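Keeping Drinks Under Control at Home

Glasses and cans pile up faster than anything else in a kitchen. A household of five can empty a cabinet of glasses before lunch on a Saturday, and most of them were used for one drink of water. These are the habits that have worked in our kitchen.

Give each person a color

Buy plastic cups in one shape and several colors, and assign one to each person for the day. The cup gets rinsed and used again until dinner, then goes in the dishwasher. Write the colors on a card inside the cabinet door. Guests get a color nobody else has.

Cups of the same shape also stack, so a full set takes up the space of one. If two get stuck together, fill the inner one with cold water and set the outer one in warm water for a minute. They should pull apart with a light twist.

Getting rid of stains and smells

Plastic holds on to coffee, tomato juice and anything with food dye. Mix a tablespoon of baking soda with enough water to make a paste, rub it around the inside with a soft cloth, leave it for 15 minutes and rinse. For smells, fill the cup with equal parts white vinegar and warm water and let it stand overnight. Skip scouring pads. They leave scratches, and the scratches stain worse than the original plastic did.

Cups and cans
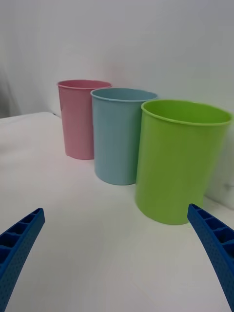
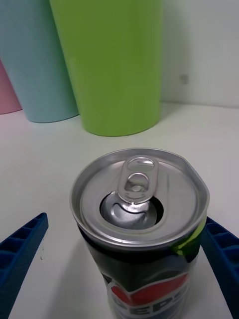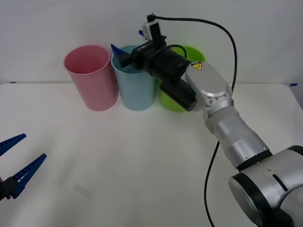 Rinse soda cans as soon as they are empty. A quarter cup of water, a swirl and a shake over the sink is enough. Turn them upside down on the drainboard before they go in the bin, or the last of the water ends up in the bottom of the bag. In summer this one step does more against ants and fruit flies than any trap we have bought.

Check with your hauler before you crush anything. Some sorting lines handle whole cans better than flat ones. If yours go to a deposit machine, leave them whole so the bar code can be read.

Sticky rings on the table

Wipe a fresh ring with a damp cloth and a drop of dish soap. A dried one needs a warm, wet cloth laid over it for five minutes first – don't scrape it with a knife. On painted or white surfaces, a cola ring that has been there all day may leave a faint tan mark. Baking soda paste usually lifts it. Test a corner first.

Shelf liner

We line the cup shelf with Tufa ribbed mat, cut with kitchen scissors. Air gets under the rims, so cups put away slightly damp don't turn musty. Pull the mat out once a month and wash it in the sink with the dish soap you already have.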